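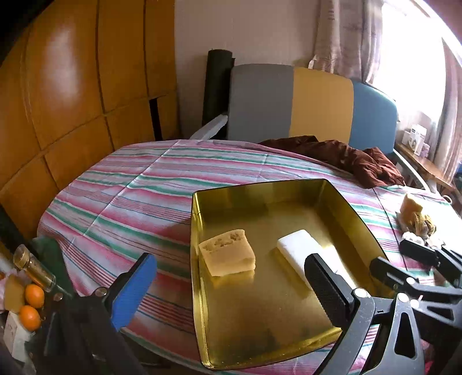 拖了快两个月,总算把Mulora那趟写出来了(2025-10-07,再不写真要忘光了)。

事情是这样的,八月份我本来只打算在Brullport海边躺几天,什么都不干。结果住下第二天下雨,在旅馆门口的架子上翻到一张小传单,说镇子后面山坡上的Mulora肥皂厂一年一次开放参观,就这个周末,不用预约。我平时对手工皂这种东西其实没什么抵抗力,家里抽屉里囤的够洗好几年了,看到“开放日”三个字脚就自己动了!

从Brullport过去要坐一趟小巴,终点站叫Rirholm,下车还得走一段上坡路。传单上写步行十分钟,我走了二十多分钟,中间停下来喘了两回。路是石子路,穿凉鞋的朋友请三思。不过路边全是野茴香,雨刚停,味道特别冲,我还挺喜欢的。

厂子比我想的小很多,就是一栋长长的两层石头房子,后面拖着一排棚子。门口的牌子上写着建于1,889年——对,年份中间真的给加了个逗号,我站在那儿看了半天,后来问了一下,说是做牌子的时候弄错了,重做太贵,就这么挂着,挂着挂着还成了招牌,连包装纸上都印成这样。我太喜欢这种地方了。

门票不要钱,进去先在胳膊上盖个章,橄榄叶形状的,墨水质量出奇地好,我洗了三天才洗掉(用的还是他们家的皂,哈哈)。

参观是一拨一拨放人进去的,我那拨里有一对带双胞胎的夫妻,几个骑车来的大学生,剩下的基本都是本地老太太。老太太们明显年年都来,讲解员还没开口她们就先讲上了,我听不太懂当地口音,但是光看表情就很精彩。

第一站是煮皂的大锅。说是锅,其实更像一口井,砖砌的,一半埋在地下,扶着栏杆往下看有点腿软。一锅能出差不多500公斤皂,从下油到出锅要好几天,夜里也得有人守着。那天没有煮,锅是刷干净的,所以也没看到传说中咕嘟咕嘟冒泡的场面,有点可惜。讲解员说煮皂的日子不敢放外人进来,碱液溅到身上不是闹着玩的,那我还是可惜着吧。

然后上二楼,晾皂房。我觉得全程最值的就是这里!整整一层楼什么家具都没有,地上铺着一层纸,皂浆直接从楼下抽上来倒在地板上,摊平,等它凝了再用一个像耙子似的工具划成方块。划线的那个耙子允许我们上手试,我拖了一条,歪得像蚯蚓,旁边的老太太啧了一声。她自己来了一条,笔直。我服了。

切好的皂要码成空心的塔,一圈一圈往上垒,每块之间留缝通风。那天房间里立着好几座,比我高出一大截,味道倒是比想象中淡,就是一股干干净净的、有点像晒过的棉布的味道。没有香精。讲解员说好多游客进来都问怎么不香,他们就说去楼下小店买薰衣草的。

在这儿要等多久呢,最少半年。带双胞胎的爸爸问能不能用风扇吹快一点,讲解员笑了笑,说以前的老板试过,外面裂得像干泥巴,里面还是软的,整批都拿去重新煮了。

再往后是压印。一台脚踩的老机器,咣当一下,皂的正面就有了字。现在大部分是用电动的,脚踩的这台只做节日款和开放日纪念款。每人可以踩一块带走,队伍特别长,我排了快四十分钟,轮到我的时候没踩到底,字只印上去一半。工作人员问我要不要重来,我说不要不要,就要这块。现在它摆在我书桌上,舍不得用,已经有点出霜了。

棚子那边是手工摊,有教做皂碟的,有卖丝瓜络的,还有一个摊专门讲怎么保存皂,我站着听了好久,记了几条回来:

皂买回来先别拆堆,想放久就拆了包装纸让它继续晾,越老越耐用。
别放塑料袋里,会出水。
用的时候底下一定要沥得干,没有洞的碟子就记得倒水。
剩下的小皂头别扔,打湿了压在新皂上过一夜就粘住了。

最后一条我回家试了,头一次没粘住,掉进下水口了。第二次多压了一会儿,成了。

中午饭在Rirholm车站旁边一家叫Honorato的小馆子吃的,开放日那天人满为患,我跟骑车的大学生拼了一桌。点了炖鹰嘴豆和烤青椒,鹰嘴豆好吃,青椒咸得我灌了一整壶水。甜点是无花果派,只剩最后一块,我抢到了,抱歉了后面那位。

下午又绕回厂里逛小店。怎么说呢,理智是不存在的。原味的方皂最便宜,论块卖也论斤卖;有一种加了海盐的,颗粒粗粗的,洗脚后跟一流;还有一种洗衣服用的皂屑,装在纸筒里,我掂了掂行李箱的分量,忍痛放下了,现在后悔得要命。结账的时候抽奖,说是当天发了1,000张券,我的号码是209,中了一把洗指甲的小刷子。很满意,我这辈子抽奖就没中过比纸巾更大的东西。

说说不太好的地方吧。厕所只有一间,队比压印的还长。讲解只有当地话和一点点英语,墙上的老照片底下也没有说明,有几张我特别想知道拍的是谁。下山最后一班小巴五点四十,传单上印的是六点二十,我是因为听老太太们嚷嚷着往外走才跟着赶上的,不然就得摸黑走回Brullport了。想去的人一定到车站看墙上贴的时刻表,别信传单。

另外二楼楼梯很陡,推婴儿车的上不去,那对夫妻是轮流上去看的。

回来以后箱子里所有衣服都是那个棉布味儿,过了两个星期才散掉。给朋友分了一圈,反馈最好的是海盐那种,有个朋友已经在问我明年去不去,能不能帮她带皂屑。我说去,但是箱子你出。

明年的日子厂里还没定,说一般是八月里挑一个周末,开春会贴在Brullport旅游问询处的窗户上。我要是看到了再来更新。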